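Glass table top for the sitting room - keep it or go back to wood?

turnolska
Posted in February
Hello all. English is my third language so please excuse mistakes. We moved to a smaller unit and I bought a second-hand round glass table for 208 dollars. The seller wanted more, but it had been in his garage for a long time. I like that it lets the light through, because our room faces south and is quite dark in the afternoon.

My problem is the cleaning. I wipe it in the morning and at 4 pm, when the light comes low, I see every mark again. I have tried vinegar with water, and also a spray from the supermarket. The vinegar is better but leaves grey lines.

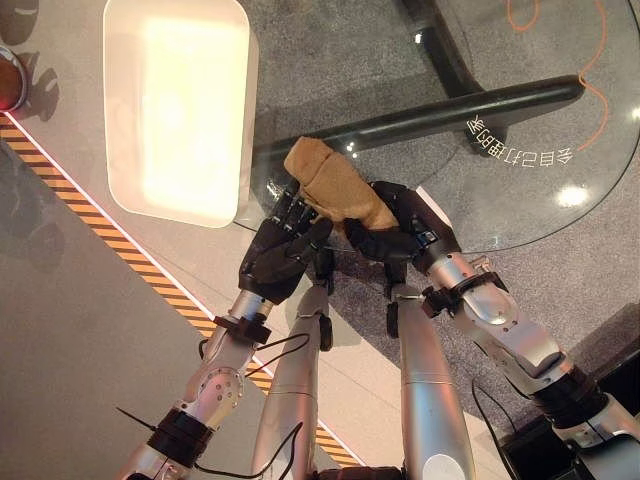 My husband says we should sell it and buy a wooden one, but the nice ones in the shop cost 600 and I do not want to spend this now. Also the colour of the wood must match the shelves, and this is a long discussion in our house.

What do you use, and how often?

Mikov
Less vinegar. Most people use far too much. One capful in a spray bottle of warm water, then a dry microfibre cloth straight after. Never wash the cloth with fabric softener or it will smear forever.

zeng_31
I disagree with Mikov about vinegar. We had glass for six years and plain water with one drop of dish soap was the best, then a window squeegee. Vinegar also smells, and my kids complained at dinner.

Mikov
Soap leaves a film. You just don't see it until the sun is on it.

zeng_31
The sun was on it every day, we live in Townsville.

Rodell
Sell it. I had one and I was wiping it all weekend. Also check the edge for chips before you put anything heavy on it.

turnolska
Thank you for all the answers. I checked the edge with my finger and found no chips. Rodell, I am not ready to sell - I only just carried it up the stairs! Tonight I will try the one capful, and tomorrow the soap, and I will write which one my husband notices.

zeng_31
He won't notice either of them. Use cold water with the soap, by the way.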